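Fire warden for our floor – do I need a course, or is being shown round enough?

Posted in: Workplace safety
Asked by Bernadette Carré, 22 Aug 2024

Hello all, hoping somebody can put my mind at rest. I work for a smallish company called Tokberg and we rent the second floor of a shared building. There are 34 of us on a busy day, fewer when people work from home. Our old fire warden left in July and my manager asked if I'd take it on. I said yes before I'd thought about it (I'm a soft touch) and so far my handover has been a hi-vis waistcoat, a clipboard and a ten minute walk down the back stairs.

My manager reckons that will do because I've been here for years and know where the doors are. I'm not so sure. I've never picked up an extinguisher in my life, and one of my colleagues uses a wheelchair and I haven't a clue what the plan is for her if the lift is off. The old warden used to stand with her on the landing, I think, but I can't find that written down anywhere.

I did ask the building manager at Quansah House and he sent me the assembly point map, which still shows the car park as it was before they put the bike shed in.

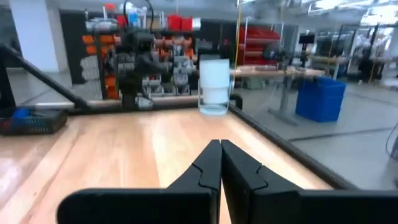

So my questions are, do I have to go on a proper course, does it need to be a full day, and can one person cover a whole floor? I'm also off on leave a fair bit and I don't know who does it when I'm not in. We're in England if that matters.

Thanks in advance, and sorry for the length!

Hartmut Böttcher
Member, 92 posts

Hi Bernadette, I did this job for years at a printing firm so I'll go through it as best I can.

Your employer has to make sure that whoever helps with an evacuation has had enough training to do it safely. The law doesn't name a particular certificate or say it has to be a full day, so in theory in-house training can be fine. A stroll down the stairs isn't training though, in my book. You should know what the alarm sounds like in your part of the building, who calls the fire brigade, how you sweep the floor (toilets and meeting rooms too, people always forget the little phone booths), who you report to outside and what you do if somebody refuses to leave. They do refuse! I once had a chap who wanted to finish his soup.

Mine was a half-day course and I got to let off a real extinguisher in a yard, and I'm very glad I did. They're heavier and a lot louder than you'd expect. It also taught me when to leave the thing on the wall and get out, and I think that was worth the money on its own.

One warden isn't enough for you. Forget the headcount for a moment, you've told us you're off on leave a fair bit, so you want at least 2 trained and probably three, so that there's always one in.

Now your colleague. Please don't leave that one. She should have her own written evacuation plan, usually called a PEEP, and she should be in the room when it's drawn up. Ask her what she wants first. It might mean an evacuation chair, and if it does then people need to practise with it, because it's an odd thing to steer down a flight of stairs. Waiting on a landing for the fire brigade to come and fetch her isn't a plan by itself.

As it's a shared building, your firm and the landlord are meant to talk to each other about all this. I'd send the building manager a polite email about the map and keep a copy.

Kilian Ruchti
New member

We all just did an online one at our place, took me 16 minutes and you get a certificate to print. Boss was happy with it. Didn't cover extinguishers or anything.

Elfriede Wegener
Member

I'd go with Hartmut on this. The online ones are all right as a refresher but they can't tell you where your own stairs come out.

Only thing I'd add is ask to see the fire risk assessment. There should be one for your floor and it ought to say how many wardens they thought were needed and when it was last looked at. If your manager goes a bit vague when you ask, start there before you book anything. And when did you last have a drill? We have ours twice a year and the first one I ran was a shambles – half of them went out by the main entrance because that's the way they come in. Much better the second time.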